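Betting Markets and Football Forecasts
Handout 3: What a Preview Tells You, and What It Doesn't

Read this before the seminar. Bring one match preview you found on your own, from any league, printed out.

1. The shape of the thing

Most betting previews are built the same way. Recent form comes first, then the head-to-head record, then team news, then a tip. The order makes it feel as if the tip grows out of the evidence. I doubt it does, most of the time. Try covering the last paragraph of your preview and guessing the tip from what is left. If you can argue equally well for a home win and a draw, the evidence wasn't doing much work.

For practice we will use a made-to-measure case: Cutevham at home to Marnura, Sunday, mid-table against bottom three. Marnura have lost four in a row. The previews all mention this. Hardly any mention that two of the four were away to the sides in first and second.

2. Form

"Form" usually means the last five or six results. Why five? It fits in a table column. A run of five games contains very little information about how good a team is, and the results you most want to explain (the big defeat, the surprise win) are the ones most likely to be partly luck.

Questions to ask of any form line:
Who were the opponents?
How many were at home?
Was anyone sent off early?
Would the writer have told the same story if one late goal had gone the other way?

3. Head-to-head records

Treat these with real suspicion. "Cutevham have not lost to Marnura at home in nine years" sounds heavy. Over nine years both clubs will have changed most of the players and probably the coach more than once. The shirt has the record. The people inside it don't.

4. The new coach

A favorite. A club sacks its coach after a bad run, results pick up, and the new appointment gets the credit. But clubs sack coaches when things are at their worst, and teams at their worst tend to drift back toward their usual level whoever is in charge. Keep the phrase regression to the mean in your notes. It will come up in the test.
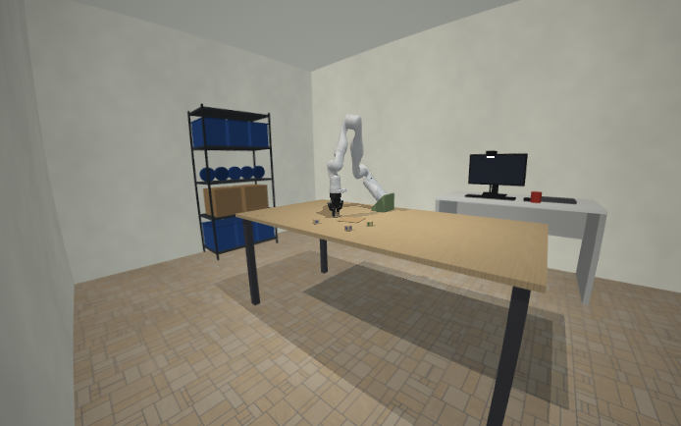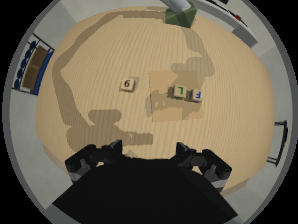 I am not saying coaches make no difference. I am saying that a jump in points over the first few matches is weak evidence for it, and you should want to see a comparison with clubs that had the same bad run and kept their coach.

5. Odds and the margin

Decimal odds convert to an implied probability: divide 1 by the odds. Suppose a bookmaker, call it Woltine, offers the following.

Cutevham win: 2.00, implied 50.0%
Draw: 3.40, implied 29.4%
Marnura win: 3.80, implied 26.3%

Add them and you get 105.7%. The extra 5.7 points are the margin, and that is what a bettor has to beat before making a cent. A tipster who is slightly better than a coin flip at reading football can still lose steadily against it. Please check the arithmetic yourselves; last year half the group took my word for a sum I had gotten wrong.

6. Track records

Suppose the tip service Lu advertises a profit on 17 straight picks. Ask what came before pick one. A service that has published 470 tips can find a nice stretch somewhere in the list and start counting there. Ask also which odds were used. Prices quoted at noon may be gone by kickoff, and a profit worked out at odds no customer could get isn't worth much.

How many tips would be enough? It depends on the odds and the size of the claimed edge, but for a small edge at near-even prices, I would want around 3000 before I stopped shrugging. Very few services show you that.

7. For the seminar

a) Mark every sentence in your preview as fact, opinion or filler. Be strict about filler.
b) Work out the margin from the odds given. If only one price is quoted, say what you would need to finish the job.
c) Write down your own probabilities for the three results before you look at the market's. No changing them afterward.
d) Rewrite the final paragraph so that it supports the opposite tip, using only facts already in the preview.

Part (d) is the one people skip. Don't. We will read several aloud and the group will try to pick the original.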